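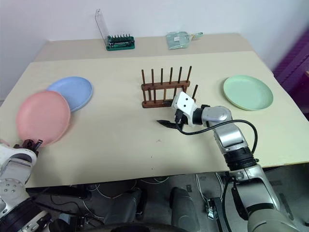 ## Perguntas frequentes sobre o Loltano

### O que é o Loltano?

É o nosso projeto de dois braços robóticos que arrumam louça! Montamos tudo na oficina partilhada Kikbridge, à noite e nas folgas. A Pierina Ferri trata da mecânica, eu (Unathi Sithole) escrevo o código e discutimos os dois sobre cabos.

### Porquê pratos?

Porque são difíceis! Um prato é largo, fino, escorrega e só se deixa agarrar bem pela borda. Experimentámos primeiro com cubos e aprendemos muito pouco. Com o escorredor de madeira, cada encaixe pede um ângulo certo, e é aí que a coisa fica divertida.

### As cores dos pratos têm alguma função?

Têm. Azul-claro, rosa-salmão e verde-menta distinguem-se bem sobre o tampo claro, e assim a visão separa um prato do outro mesmo quando estão sobrepostos. O verde é o mais chato dos três com a luz da tarde.

### As garras não riscam a louça?

Os dedos são estreitos, e o aperto está limitado no software. Se quiserem copiar a ideia, comecem com pouca força e subam devagar (a Pierina manda dizer: mesmo devagar).

### Quantas tentativas já fizeram?

Desde junho, umas 106 sessões. Guardamos os registos todos, incluindo os das noites más.

### Que ferramentas preciso para montar um parecido?

Um jogo de pontas de aparafusar decente, que fica sempre aberto ao fundo da nossa mesa, e paciência para passar cabos. Usem uma mesa grande e pesada! A nossa primeira abanava e perdemos 2 semanas à procura de um erro de calibração que não existia.

### O código está disponível?

Ainda não todo. O módulo de movimento, a que chamamos Wokow, sai primeiro. A parte da visão precisa de uma boa limpeza antes de a mostrarmos a alguém.

### Posso ir ver?

Claro, apareçam na Kikbridge! Perguntem por um de nós à entrada e fiquem fora do alcance dos braços enquanto estiverem ligados.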